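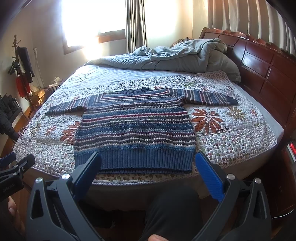 손뜨개 스웨터는 왜 옷걸이에 걸지 않고 펼쳐 두는가?
뜨개 조직은 실이 고리로만 이어져 있어 제 무게에도 아래로 늘어난다. 평평한 곳에 몸판과 소매를 펴 두면 무게가 한 점에 쏠리지 않아 어깨와 길이가 덜 변한다.

생활과학 탐구 과제 보고서
주제: 줄무늬 손뜨개 스웨터의 보관 방법과 치수 변화
모둠: 이올란다 브라간사(Iolanda Bragança), 레이 젠화(Jianhua Lei), 아이오나 레녹스(Iona Lennox)
지도: 하미드레자 쇼크리(Hamidreza Shokri) 선생님

1. 주제를 정한 까닭

의생활 단원에서 니트류 관리법을 배웠는데 교과서에는 "뉘어서 보관한다"는 한 줄만 나와 있었다. 우리 모둠은 걸어 두었을 때 얼마나 늘어나는지, 접어 두면 괜찮은지를 직접 재 보기로 했다. 기성복은 짜임이 촘촘해서 짧은 기간에는 차이가 작을 것 같아 손으로 뜬 옷을 골랐다.

2. 대상으로 삼은 옷

이올란다의 집에 있는 풀오버 스웨터를 썼다. 바탕은 폭이 제각각인 가로 줄무늬이다. 색은 청색 계열이 중심이고 크림색, 연분홍, 짙은 붉은색이 섞인다. 푸른 줄 일부는 색이 고르지 않고 얼룩덜룩하게 번진다. 밑단은 짙은 파랑 고무뜨기이고 목둘레는 남색이다. 어깨 쪽은 줄이 사선으로 바뀌어 래글런과 비슷한 모양이 된다.

실은 Rocha의 양모 혼방사라고 들었다. 라벨이 남아 있지 않아 혼용률은 적지 못했다. 저울에 올린 무게는 700g이었다. 아이오나가 집에서 가져온 얇은 기성 니트보다 훨씬 무거워서 걸었을 때 많이 처질 것으로 예상했다.

3. 측정 방법

처음에는 책상 위에서 재려고 했으나 소매를 다 펴면 양쪽이 책상 밖으로 늘어졌다. 그래서 이올란다네 침대로 장소를 옮겼다. 이불은 머리맡으로 밀어 올리고 누빈 침대보 위에 스웨터를 놓은 뒤 소매를 양옆으로 곧게 폈다. 누빔 때문에 바닥이 완전히 매끈하지는 않다. 대신 옷이 미끄러지지 않아 줄자를 대는 동안 모양이 유지되는 점은 편했다.

재는 순서는 다음과 같다.

가. 옷을 펴고 손바닥으로 가볍게 두드려 주름을 없앤다. 잡아당기지 않는다.
나. 어깨 줄무늬가 좌우 대칭인지 보고 중심을 맞춘다.
다. 몸판 총길이를 목둘레 바로 아래에서 밑단 끝까지 잰다.
라. 가슴너비는 겨드랑이 바로 아래에서 잰다.
마. 소매는 겨드랑이 쪽에서 소맷부리 끝까지 잰다.
바. 같은 자리를 다른 사람이 한 번 더 재고 두 값이 다르면 처음부터 다시 편다.

줄무늬가 있는 옷이라 위치를 잡기는 쉬웠다. 가슴너비를 잴 때 줄자를 한 줄에 맞춰 놓으면 비뚤어지지 않는다. 무늬가 없는 기성 니트는 시침핀으로 자리를 표시해야 했다.

4. 보관 조건

첫째 조건은 옷걸이에 거는 것이다. Floltenus의 어깨가 두꺼운 옷걸이를 썼다. 둘째 조건은 소매를 뒤로 접고 몸판을 반으로 접어 서랍에 넣는 것이다. 셋째 조건은 펼친 채로 두는 것이다. 조건마다 24시간씩 두었고, 한 조건이 끝나면 하루를 쉬게 한 다음 치수를 다시 맞추고 나서 다음 조건으로 넘어갔다.

원래는 일주일씩 두려고 했다. 5월 안에 보고서를 내야 해서 기간을 줄였다. 토요일에 시작한 조건 하나는 젠화가 혼자 측정했고, 나머지는 두 사람 이상이 함께 쟀다.

5. 결과

시작할 때 몸판 총길이는 70cm였다. 걸어 둔 뒤에는 총길이가 늘고 가슴너비는 조금 줄었다. 밑단 고무뜨기 부분은 길이가 거의 그대로였고, 늘어난 것은 대부분 그 위의 줄무늬 부분이었다. 어깨에는 옷걸이 끝이 닿은 자리가 살짝 튀어나왔다. 손으로 눌러 펴고 하루를 두니 튀어나온 자리는 없어졌지만 총길이는 바로 돌아오지 않았다. 다음 조건을 시작하기 전에 모양을 손으로 모아 주어야 했다.

접어 둔 경우에는 길이와 너비에서 차이를 찾지 못했다. 몸판 가운데에 접힌 선이 남았고 크림색 줄에서 특히 잘 보였다. 짙은 색 줄에서는 가까이 가야 보이는 정도였다.

펼쳐 둔 경우에는 치수도 그대로이고 접힌 선도 없었다. 다만 침대 하나를 다 차지한다. 이올란다는 그동안 거실에서 잤다.

6. 논의

치수만 보면 접는 것과 펴는 것이 같았다. 방 크기를 생각하면 평소에는 접어서 보관하고, 세탁한 뒤 말릴 때만 펴는 방법이 알맞다고 본다. 물을 머금은 옷은 더 무거우므로 걸어 말리면 더 늘어날 것으로 예상하지만, 이번에는 젖은 상태를 측정하지 않았다.

소매 길이는 결과에서 뺐다. 재는 사람에 따라 값이 달랐고, 소매가 소맷부리 쪽으로 좁아지면서 조금만 비스듬해도 차이가 났다. 다음에는 소매 밑에 자를 고정해 두고 재려 한다.

중간 발표 때 즐라트코 스파히치(Zlatko Spahić)가 접는 방법에도 여러 가지가 있다고 지적했다. 둥글게 마는 방법을 넣었다면 접힌 선 문제를 비교할 수 있었을 것이다. 방 온도는 23도로 맞추었으나 습도는 기록하지 못했다.

7. 역할

측정과 기록: 레이 젠화, 이올란다 브라간사
옷걸이와 비교용 니트 준비: 아이오나 레녹스
보고서 작성: 모둠 전체

측정 기록지 원본은 모둠 파일 맨 뒤에 끼워 두었다.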